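## 4. Comparing two controllers in the simulated street

Read this section after the arm and camera are running in the simulator (section 3). It explains how to compare the Porero controller with the Sleiman controller on the same sidewalk route. Both drive the same delivery base, so only the controller changes between runs.

1. Open the Neltstead map and set the sun to the default position.
2. Load the Porero controller. Leave the speed limit at the value from section 3.
3. Enter 178 in the seed field. The same seed must be used for both controllers.
4. Place the base on the sidewalk, near the newspaper boxes, and check the camera view before you press Start. 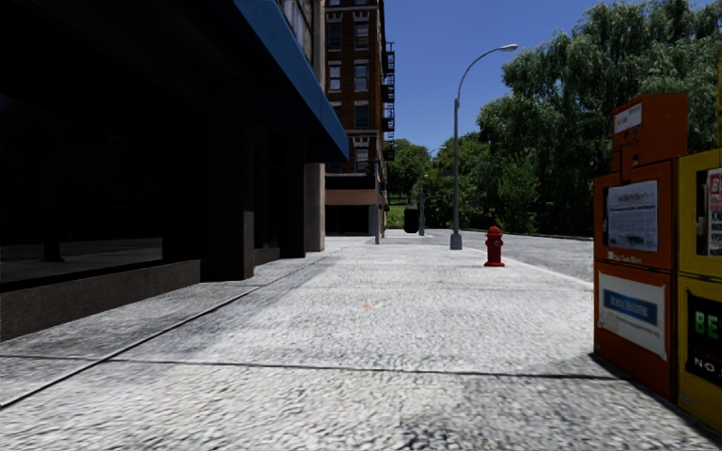

*Figure 4-1. Camera view on the sidewalk, with the red hydrant ahead near the curb.*

5. Press Start and let the run go to 700 simulation steps. Do not touch the joystick, even if the base is slow.
6. Save the log with the controller name in the file name.
7. Load the Sleiman controller and repeat steps 3 to 6.

**Note:** A strong shadow edge on the paving can be read as an obstacle by the depth filter. If the base stops at the border between shade and sun, write down the step number and continue. Do not change the filter in the middle of a comparison.

**Caution:** Never load the second controller while the first one is still active. The two will both send wheel commands and the log is then useless.

### 4.1 Pedestrians and street corners

The corner test is separate — it has its own log folder. Use it to see how much distance each controller keeps from a person and from poles.

1. Set the seed to 137.
2. Turn on pedestrians in the Droltska panel.
3. Start the base facing the crossing and wait until the view is stable.
4. Record the smallest distance to the pedestrian and the smallest distance to any pole. Keep them in two columns. 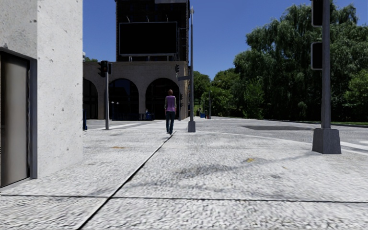
Samer Hijazi wrote to us that he would not trust one corner run per controller. In his tests the Sleiman one kept a wider distance on the first try and a smaller one on the second, with the same seed, and the difference went away only after he restarted the simulator between runs.

We now ask for a restart before every corner run. Loading takes some 665 seconds on a slow disk, so plan your time for it.

5. Close the simulator, open it again, and repeat steps 1 to 4 with the other controller.
6. Copy both logs to the compare folder and go to section 5.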